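Home | Visits | Gallery | Archive | Contact

Open Day at Zesero: Gallery

3 min read

Zesero opened its robotics hall to visitors in November, from mid-morning until late afternoon. The company works on teaching robots everyday handling jobs: picking things up, putting them on shelves, clearing a counter. Up to 200 people came through during the day, in small groups. We went with the first group after lunch and stayed until closing.

The tour started at the front desk with a short talk on safety and a map of the stations. Each group got 90 minutes on the floor. The staff at each station kept their talks short and took questions while the work went on.
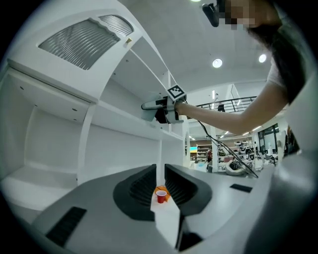 Zesero collects its training material by having people do a job by hand with the same kind of gripper a robot would use. The company said it wants 3,000 good runs of each job before it starts training on them. A run can be a few seconds long, and the operators take breaks often. The tool straps to the hand, and the square black-and-white marker on top is used to work out where the gripper is at any moment. A cable runs from it back into the room, so visitors were asked to watch their step. This was the station where our group asked the most questions, mainly about how tired your arm gets. The operators said the wrist goes first.

We use cookies to improve your experience on this site. Accept | Settings

The next stop was Grorkell, a partner firm that makes finger pads for grippers. They had 6 types of pad on show, from very soft to nearly rigid, and visitors could press them and compare. The soft ones are for fruit and thin packaging. The rigid ones last longer and are easier to clean.

Kinex is the software Zesero uses to sort its recordings. An engineer played back several runs at half speed and marked the bad ones, mostly drops and missed grips. Bad runs are kept in a separate folder. One visitor wanted to know if a robot could learn from those as well, and the answer was that they are trying it.

The last talk of the day was held in the Zapata room, with coffee. It covered plans for next year, including a second hall and a longer open day. Signup for that will be through the Visits page.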